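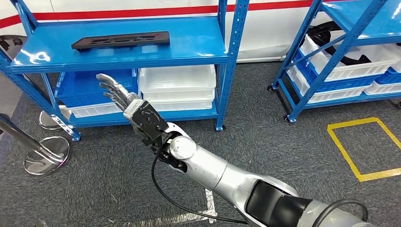 25/12/2022

Quiet building today, so I am catching up on the shelf notes I have been promising everyone, with a mince pie on the keyboard and the heating finally behaving itself. Vilmos Hegedűs is minding the phone from home, bless him, and I said I would have the blue racking written up before we all come back in January.

The blue units have been a great improvement on the old cupboard. The slotted uprights mean a shelf can go up or down a notch without much swearing, and the cross braces on the sides have stopped that sway we had when we first put them together (I had left them off, thinking they were optional, and Iraklis Raptis was very kind about it). My rule for the top shelf is that it stays as a setting-down place. One long part at a time, laid flat, lined up with the front edge and a little way back from it. The surface is so smooth that anything put down with a shove will keep going, so do please place things and let go of them!

Lower level: the blue crate is sitting on the white bin at present. I know I did it myself, and I know it saves room, but it does mean lifting the crate off every time somebody wants what is underneath. I would like to try them side by side, and if that leaves us short of space then the Norkton offcuts can go to the store at Trellemham, where they should have gone months ago.

On to the black mouldings, which are what the shelves are really for. The list has 213 of them in the Marar batch and 687 in the Orero one, and I have been through both looking for a sensible way to store them. They are awkward things. All those openings and ribs catch on one another if they are heaped in a crate, and then you pull out one and get three. Flat and single is best for the long ones. For the boxier sort I am still undecided, and would welcome ideas from anybody who has packed this kind of part before.
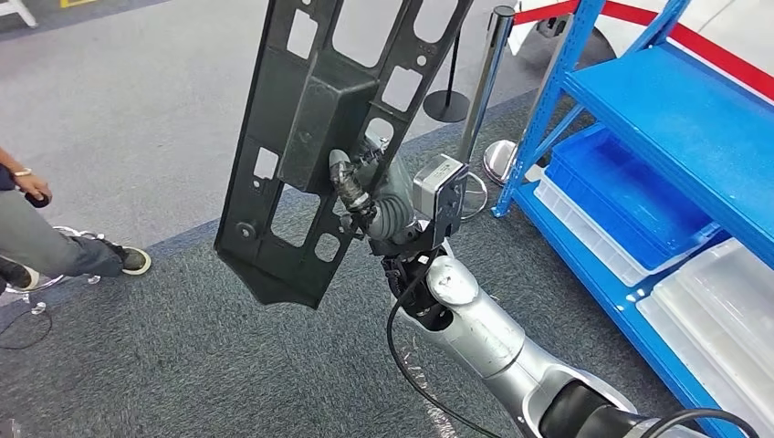
How should a moulding be put away if it has ribs on one side and is fairly smooth on the other?

Ribs down, smooth side up, with a sheet of card between it and its neighbour if it has to share a crate.

I have put 2 packs of card on the order, 100 sheets in each, and we can cut them down on the big guillotine once the blade has been seen to. Labels next: I want the part name on the front rim of each crate, written large enough to read standing up, as my knees are not what they were.

Still to do: swap the crate and bin about, ring Trellemham about the offcuts, and ask Iraklis whether he still has the spare shelf clips in his drawer.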